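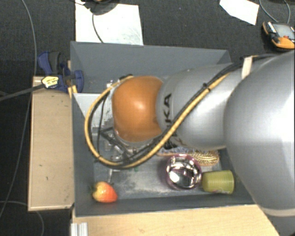

# Brodska – Kisten, Früchte und Kleinkram

Schön, dass du hierher gefunden hast! Diese Datei begleitet die Sammlung Brodska und erklärt, was darin liegt, wie die Sachen ausgewählt wurden und wie man sie selbst nachstellen kann, falls man Lust und ein wenig Platz hat. Wer es eilig hat, springt am besten gleich zu den Ordnern.

## Worum es geht

Im Mittelpunkt stehen einzelne Gegenstände, die in einer grauen Kiste liegen und dort herausgenommen werden. Angefangen haben wir mit Obst, vor allem mit Erdbeeren, denn Ingrid Alcantara mochte die Form so gern: oben breit, unten spitz, und auf jeder Seite liegt sie ein bisschen anders. Später kamen Zitronen, Schwämme, Garnrollen und allerlei aus der Küchenschublade dazu. Die Liste ist gewachsen, wie solche Listen eben wachsen, und ein paar Einträge sind ehrlich gesagt Liebhaberei (die Eierbecher!).

## Was in den Ordnern liegt

- `obst/` – Erdbeeren, Zitronen, Pflaumen
- `haushalt/` – Schwämme, Garn, Eierbecher, Korken
- `kisten/` – Maße und Notizen zu den Behältern
- `notizen/` – unsere Beobachtungen, unsortiert und manchmal etwas geschwätzig

Insgesamt sind es etwa 400 Einträge. Jeder hat einen Namen, eine kurze Beschreibung und eine Angabe zur Lage des Gegenstands beim Start. Die Bezeichnungen sind durchgehend deutsch und klein geschrieben; Hatice Tokgöz hat sie im Oktober alle noch einmal durchgesehen und dabei neun doppelte Namen zusammengelegt.

## Zu den Kisten

Wir bevorzugen Kisten mit hohen, schrägen Wänden. Runde Dinge rollen darin gern in die Mitte zurück, während flache dort bleiben, wo man sie hinlegt. Kratzer und staubige Stellen auf dem Boden stören uns nicht – bitte schrubbt eure Kisten nicht eigens blank, bevor ihr etwas beitragt. Gebrauchte Kisten sehen nun einmal gebraucht aus.

## Mitmachen

Neue Gegenstände sind herzlich willkommen. Legt einen Eintrag im passenden Ordner an und schreibt zwei Sätze dazu, warum ihr das Ding interessant findet. Shirin Sadeghi liest alles und antwortet meist am frühen Abend. Bitte nichts Zerbrechliches und nichts, was ausläuft.

## Noch offen

Bei den Pflaumen fehlen die Gewichte, und `korken_klein` liegt noch im falschen Ordner.

Diese Website verwendet Cookies, um die Nutzung zu verbessern. Einstellungen ändern | Alle akzeptieren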